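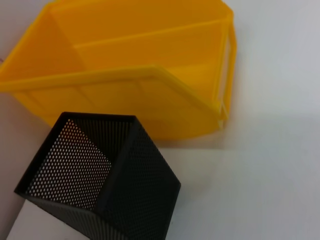
Why does a small shop need a reorder point at all, when you can simply look at the shelf?

Looking at the shelf tells you what you have this morning, and a reorder point tells you whether that will last until the next delivery. Those are two separate questions, and most of the trouble we talked through last week came from people answering the first and believing they had answered the second.

Stock Control for Small Workshops
Handout 4: Reorder points and safety stock

Please bring this with you again next time, as we'll be using the same numbers for the exercise on order size (and I would hate for you to have to copy them all out twice).

Our running case is Bunwood, a furniture repair shop that buys its hinge screws from a supplier in Eltby. The shop uses 22 boxes in a working week of five days, and an order takes 12 working days to arrive. Everything else on this page follows from those two numbers, so do take a minute with them.

Daily use
22 boxes divided by 5 days = 4.4 boxes a day

Use during the lead time
4.4 boxes x 12 days = 52.8, which we round up to 53 boxes

If life were perfectly regular, the shop could place its order when 53 boxes were left and the last one would be opened just as the van pulled in. Life is rarely that kind – the supplier closes for a holiday, or a hotel sends over a whole floor's worth of wardrobes in January – and so we add a cushion, called safety stock.

The simplest rule, and the one I'd like you to use in this course, is to cover the longest delay you have on record. Bunwood's worst delivery came five working days late.

Safety stock
4.4 boxes x 5 days = 22 boxes

Reorder point
53 + 22 = 75 boxes

Shobha Palaniappan asked a very good question after class: does the reorder point tell you how much to buy? It only tells you when. The amount depends on what it costs to place an order and what it costs to keep the goods, and we'll get to that in Handout 5.

A word on rounding, too. I always round up, even when the decimal is tiny, and I'll mark your work on that basis.

To try at home
Prumik sells lamp fittings and uses 110 a week, again over five days. Its lead time is 12 working days and its worst delay was three. Work out the safety stock and the reorder point, and show each step. Then suppose there are 575 fittings in stock and no order on the way: how many full working days can pass before the reorder point is reached?

Hand your answers to Agata Dal Bello at the front desk before the next session.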